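Can a machine do any of the small jobs around the house yet?

ruvlow_shop
Posted 7:20 pm
I do shelf displays for a home goods store and spend 30 minutes a morning on vases and stems. My boss saw a demo and now asks me every week if a robot could do it. Could it?

y.sotelo
Posted 7:41 pm
Depends on the stem. Putting a thick bundle in a wide opening is fine. A single dried sprig in a small hole is a different job. You press too hard and the blossoms come off.
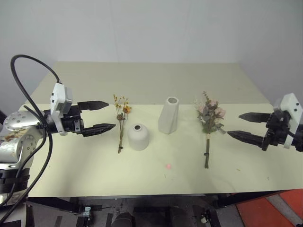

Photo: Radoslava Sokol / Skonholm

Two vases, one sprig, one bouquet. I would give the arms the pink bouquet. It has a taped stem bundle to grab. The sprig is the one I'd worry about, with that thin stem lying flat on the table.

oltico_dan
Posted 8:02 pm
Disagree. Flat on a table is the easy case. You know where everything is and nothing moves. Try it with a bucket of wet stems all tangled together.

y.sotelo
Posted 8:10 pm
Picking up a thin stem off a flat surface is not easy. I have watched a gripper miss a pencil 5 times in a row.

oltico_dan
Posted 8:15 pm
When was that? They have improved a lot.

y.sotelo
Posted 8:19 pm
May.

ruvlow_shop
Posted 8:33 pm
The small round vase is what I'd ask about. Ours are light and tip over if you bump the rim. Would one arm have to hold it?

oltico_dan
Posted 8:40 pm
Yes, that's what the second arm is for. Hold with one, insert with the other. It will be slower than you.

ruvlow_shop
Posted 8:52 pm
Then I'll tell him to ask again in 2 years. We have 20 of those vases to fill before opening tomorrow.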